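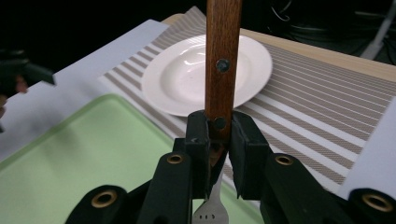
Vasilică Mihăilă asked whether visitors would be allowed to try the hand-held grippers themselves, or whether they would only watch. The hosting team confirmed that visitors may handle the tools at the table station, one person at a time and with a member of staff beside them. The checks in this form were carried out on that footing.

PRE-OPENING SAFETY CHECKLIST
Bondirach Automation Centre, Open Day
Station 4: Table setting with hand-held grippers
Date of inspection: 11/16/21
Inspected by: Nouhaila El Idrissi
Result codes: S = satisfactory, A = action needed, N = not applicable

SECTION 1. ACCESS AND FLOOR AREA

1.1 Route from the reception desk to the station is clear and at full width.
Result: S

1.2 Emergency exit behind the Wosard display opens without a key.
Result: S
Comment: The door is heavy. Staff on duty should be told to hold it open if the hall has to be cleared.

1.3 Maximum group size is displayed at the entrance to the hall.
Result: A
Comment: The sign gives the limit from the March event. The agreed limit for this visit is 14. Replace before doors open.

1.4 Cables are kept out of the visitor area or covered.
Result: A
Comment: The floor cover on the side nearest the windows ends short of the wall socket. A further length is held in the Ritum store. Visitors are not to stand on that side until it has been fitted.

1.5 A wheelchair user can reach the station and see the work from a seated position.
Result: S
Comment: Staff should ask standing visitors to leave the front of the table free when needed.

SECTION 2. HAND-HELD GRIPPERS

2.1 Both tools have been examined for loose screws, cracked arms and sharp edges.
Result: S

2.2 Finger pads are firmly attached and meet evenly when closed.
Result: S
Comment: Some wear is to be expected on the gripping faces. Pads should be changed when an object slips during an ordinary lift. The spare set is in the Onu cabinet, second shelf.

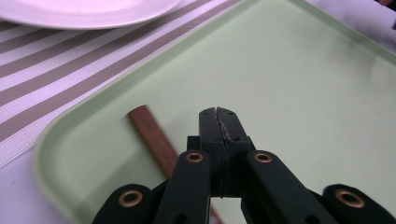
Station 4. Gripper at the mint-green tray.

2.3 Pinch points on the linkage have been explained to all staff on duty.
Result: S
Comment: The arms move together as the jaws close and a finger can be caught between them. The spoken introduction must include this point before any visitor is handed a tool. Children must be shown where to place their hands, and the adult with them should hear the same instruction.

2.4 Long hair, lanyards and loose sleeves are dealt with before handling.
Result: A
Comment: Visitor badges are issued on neck cords. Please supply clip badges for this station, or ask visitors to remove the cord and leave it on the side shelf.

2.5 Tools are wiped between users.
Result: S
Comment: Wipes were in place at the time of inspection. One member of staff in each shift should be named as responsible. The rota leaves this blank for the afternoon.

SECTION 3. TABLE AND OBJECTS

3.1 Table is level, stable and does not move when leaned upon.
Result: S

3.2 Objects are suitable for handling by the public.
Result: S, with comment
Comment: The fork is a real metal one with a wooden handle. It may remain in use provided that it is lifted by the handle and returned to the table before the tool changes hands. No knives are to be added to the exercise, including table knives. A visitor who wishes to pass an object to another person should be asked to put it down first.

3.3 Crockery is free from chips and cracks.
Result: S
Comment: The plate should be checked again after the midday break. Breakages are to be cleared by staff only, with the brush and pan kept under the reception desk. The station closes while this is done.

3.4 Tray and placemat lie flat and do not slide.
Result: A
Comment: The tray moved when pushed lightly at one corner during the inspection. A non-slip sheet beneath it would be enough. Ms El Idrissi repeated the check with the tray turned and the result was the same.
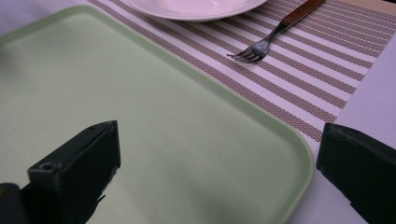

The placemat did not move in either test and needs no further work. If the non-slip sheet raises the tray noticeably, the demonstrator should practise the lift again before the first group arrives, as the approach height will have changed.

SECTION 4. STAFFING AND EMERGENCY ARRANGEMENTS

4.1 A trained first aider is present throughout opening hours.
Result: S
Comment: Contact through reception, internal extension 41.

4.2 Staff know how to stop the demonstration.
Result: S
Comment: The agreed words are "tools down". All tools are placed on the table and hands are removed. This was rehearsed twice in the presence of the inspector.

4.3 Visitors have been informed that recording may take place.
Result: A
Comment: The notice is at reception only. A second copy is required at the station, at a height that can be read from a wheelchair.

4.4 Noise level permits spoken warnings to be heard.
Result: S
Comment: The Ritum film in the next bay should stay at its present volume.

SUMMARY OF ACTIONS

Items 1.3, 1.4, 2.4, 3.4 and 4.3 are to be completed before the station opens to visitors. The afternoon rota under item 2.5 is to be filled in by the duty manager. Completed actions should be initialled on the paper copy at reception, and Mr Mihăilă is to be told when the floor cover has been fitted.

Station approved for opening: subject to the actions listed
Copy to: hall duty manager; Room 13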